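How to book a container in and out of the terminal

Anyone moving their first full container through a port tends to worry about the ship. The ship is the part you can do least about. Most of the extra charges small importers pay come from the landside: the truck booking, the free days and the empty return. These steps cover an ordinary import container, from the arrival notice to handing back the empty box. Terminals differ in the details, so check yours before you commit to a time.

Step 1: Read the arrival notice properly

Your shipping line or forwarder sends an arrival notice a few days before the vessel berths. Find these items on it and write them down in one place:

Container number and seal number
Bill of lading number
Terminal of discharge
Vessel name and voyage number
Free time for the container, in days
Address for the empty return

Check the container number against the bill of lading, character by character. One wrong digit will get your truck turned away at the gate, and the booking fee is usually lost. Check the terminal as well. Ports with two or more operators sometimes see a vessel moved to a different berth late in the voyage, and the notice you got on Monday may be out of date.

Step 2: Clear the holds

A container can't leave until every hold on it is lifted. The usual ones are customs, biosecurity and the line's own freight hold. They're lifted separately by different people, and one of them clearing tells you nothing about the others.

Ask your customs broker to lodge the entry before the ship arrives. Pay the line's local charges at the same time and send the receipt to the email address on the invoice, with the bill of lading number in the subject line. At Sallum, where I did my first years in import clerking, the freight hold was the one that caught people most often. The money had been sent but had no reference on it, so it sat in an account unmatched.

If biosecurity wants an inspection, ask where it'll be done. Some inspections happen at the terminal and some at an approved depot, and the second kind means an extra truck move that you need to arrange and pay for.

Step 3: Work out your free time

There are two clocks and they're easy to mix up.

The first is terminal storage. It normally starts when the container is available for pickup, or on the first full day after that. Once it runs out, the terminal charges storage by the day and the rate goes up the longer you leave it.

The second is container detention. The shipping line runs that one, and it covers the time you have its box before you give it back empty. Depending on the line, it may start at discharge or at gate-out.

Put both end dates in your calendar. Find out whether they count calendar days or working days. If the notice doesn't say, ask in writing and keep the reply.

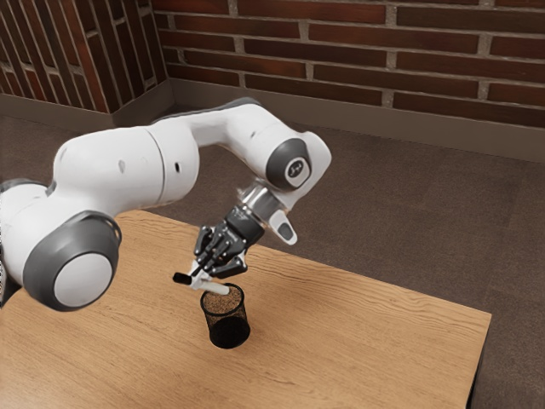 Step 4: Book the truck slot

Most container terminals run a vehicle booking system. Your carrier will normally make the booking, but you should know how it works so you can give them what they need.

Slots are released in blocks, often at a set time of day. The early morning ones go first. Daranee Meesuk, who books trucks for the carrier Kenus, tells her customers to have everything to her by 2 pm the day before a release. That means container number, weight, delivery address, unloading method and a phone number for whoever is on site.

Unloading method matters more than people expect. A standard trailer leaves the container up at dock height. A sideloader can put it on the ground, but it needs a firm, level surface and clear room beside the truck. If you ask for the wrong one, the driver can't unload and you'll pay for a futile trip.

Night and Saturday slots are easier to get. They only help if someone can receive the container, or if your carrier has a yard where it can be held. Ask what the yard charges before you say yes.

Step 5: Check the container when it arrives

Before the doors are opened, compare the seal number with your paperwork and take a photo of it. Walk around all sides and photograph any dents, holes or bent door bars. Do the same inside once it's unpacked. Without these you have very little to argue with if the depot bills you for damage later on.

Open the right-hand door first and stand clear of it. Cargo moves at sea.

Step 6: Return the empty

Sweep the container out and remove all dunnage, tape and old hazard labels. A dirty box attracts a cleaning fee.

Confirm the return depot on the day you book, even if it's printed on the notice. Lines change depots when one fills up — sometimes overnight. Lutz Baumgart at Hinrichs keeps a record of every redirection his drivers get, and over 11 of them came in a single month last year. A redirected truck means extra kilometres and often a second booking fee.

Get the gate receipt from the depot and file it with the arrival notice. It shows the date the box went back, and you'll need it if a detention invoice turns up weeks later.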